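14 May 2020 – cube pose tracking, hand-held grippers

Second day on the tracker jitter. Today both grippers at the marker panel, one in each hand, cubes on.
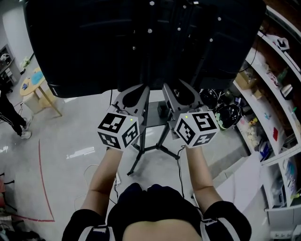

Rozália Vrabec thinks I am filtering in the wrong place. Her remark, from the margin of the last entry: smoothing the final pose hides the face switch, it does not remove it, and the planner will still receive a gripper that turns a little each time the best face changes. She would weight the faces inside the solver and leave the output alone.

I agree now, after looking at the logs. I did not agree in the morning.

What I see in the logs:

- When one face of the cube is almost straight to the camera, and the others are very oblique, the solver takes one face only. Then the pose has two possible solutions and it jumps between them.
- The jump is mostly in rotation. Position stays good enough for our purpose.
- The left stream and the right stream do not jump at the same moments, so it is not a clock problem. I had suspected the clock since February and I can stop.

Changes in the `jameck` branch:

1. All visible faces go into one solve, with the cube geometry fixed. Before, we solved each face alone and took the one with the smallest error.
2. Corner weight falls with the viewing angle. Beyond 80 degrees the face is dropped completely.
3. The previous pose is used as the start value, but only if it is not older than 10 frames. Otherwise cold start.
4. Low-pass filter on the output is switched off. It is still in the config, please do not delete it yet.

Replay on the old Pranach recording, 2000 frames, right gripper only:

```
solver: joint, weighted
frames in: 2000
flips (old solver): 99
flips (new solver): 10
```

The ten which remain are all in one short part of the recording where the cube goes behind the forearm and comes out again. There the start value is too old and the cold start picks the wrong solution. Maybe the gyro from the gripper board could decide between the two, but the Nimico driver gives us the gyro with a delay I have not measured. Not today.

I also lost an hour on a stupid thing. The cube model file for the left gripper had two face IDs exchanged. With the old solver this was never visible in the error value, because each face was solved alone and looked fine. With the joint solve the error became very large at once and I blamed my weights. Corrected in `cube_left.yaml`. Whoever has a local copy of this file, please pull again.

Jaw width: not touched. Kováčik's calibration values are still loaded and I have no reason to doubt them.

Panel markers: we read them in a separate thread and they have their own timestamps. When I compare gripper pose relative to the panel, I interpolate the gripper to the panel time, linear for position and slerp for rotation. The first version interpolated the panel to the gripper, which gave a small step at the start of each segment. I do not fully understand why. Written down so that I look at it again.

To do:

- measure the gyro delay in the Nimico driver
- replay the left gripper with the corrected file, same settings
- ask Rozália if the weight should also depend on the marker size in pixels – she mentioned it once, I did not write down the formula
- a unit test which loads both cube files and checks that the neighbouring faces are correct

The branch is pushed but not merged.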